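木の机はなぜ反るのか　天板の含水率と仕上げを考える

無垢材の天板は、据えられた部屋の湿度に応じて寸法を変え続ける。木材が空気中の水分を吸放出し、細胞壁が膨潤と収縮を繰り返すためだ。変化量は方向によって異なる。繊維方向はごく小さく、半径方向がこれに次ぎ、年輪の接線方向が最も大きい。接線方向の収縮率は半径方向のおよそ2倍とされ、この差が板目板の反りを生む。

家具工房ヌクラで天板の設計を担当するニルトン・エナオは、板を仕入れると、まず木口の年輪を見る。板目板は乾燥が進むと木表側に凹む。幅の広い一枚板ほど反りは目立ち、幅はぎにすれば一枚ごとの変形は小さくなる。ただし接合面の含水率がそろっていなければ、冬に木口から割れが入る。同工房では加工前の板を作業場と同じ湿度の部屋に桟積みし、質量の変化が止まるまで置く。相対湿度の目標値は47％である。

固定方法にも注意がいる。天板を幕板に直接ねじ止めすると、幅方向の動きが拘束され、割れるか幕板が外れる。駒止め、または長穴をあけた金具を使い、板が動く余地を残す。幅474ミリの天板の場合、エナオは片側に最低でも6ミリの遊びを取る。

仕上げは吸放湿の速度を左右する。ウレタン塗装は速度を大きく落とすが、止めることはできない。オイル仕上げは手触りに優れる一方、湿度の変化に早く追従する。いずれの場合も、表だけを塗って裏を素地のまま残すと、両面の吸湿速度に差が出て反りの原因になる。塗装を受け持つアクア・フリンポンは、裏面にも表面と同じ回数だけ塗る。
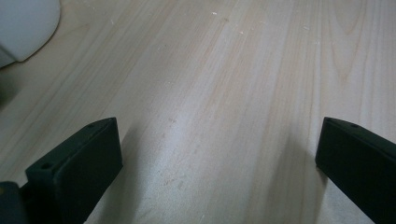

淡色の木の表面。ゆるやかに曲がる木目と、板目に特有の山形の模様。

淡い色の材では、日焼けも考慮の対象となる。紫外線でリグニンが分解し、表面は次第に黄みを帯びる。物を置いたままにした部分は色が残り、境目が輪郭として現れる。使い始めの数か月は、置物の位置をときどき変えたい。

すでに反った天板は、凹んだ側に湿気を与えると戻ることがある。ただし急な加湿は割れを招く。数日かけて様子を見て、戻らなければ削り直しを工房に相談する。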